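Practical Robotics, Handout 6: Working to the Taped Grid
Course leader: Xiaoyan Yuan
Laboratory supervisor: Tiburcio Sandoval

This session follows on from the calibration exercise. Students work in the pairs assigned in October and use the same bench throughout. The task is to direct the arm to a cup placed on the grid and to record the cell or line on which the cup lies. Cups may be upright or on their side – both count as valid starting positions. 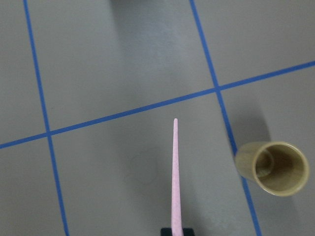
Each pair completes nine trials. The cup is moved by hand between trials, and the arm must be paused while this is done. Starting positions are listed on the Zeltum sheet kept at the bench. A cup lying across a line is entered under both cells, with the letter L in the final column.

Grid references are read from the blue tape. Lines are numbered from the supervisor's side of the bench, and a crossing is named by its two lines, the lower number first. Tape must not be lifted or re-laid without permission from Mr Sandoval.

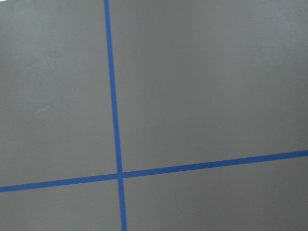 Written reports should be no longer than five pages. They should include the completed trial table, a sketch of the grid and a short account of any failed attempts – these carry marks in their own right. Haoran Fu and Qiuyue Qian will be in Room 145 for questions on the report.

Reading before the next session: Talidby course notes, section 5.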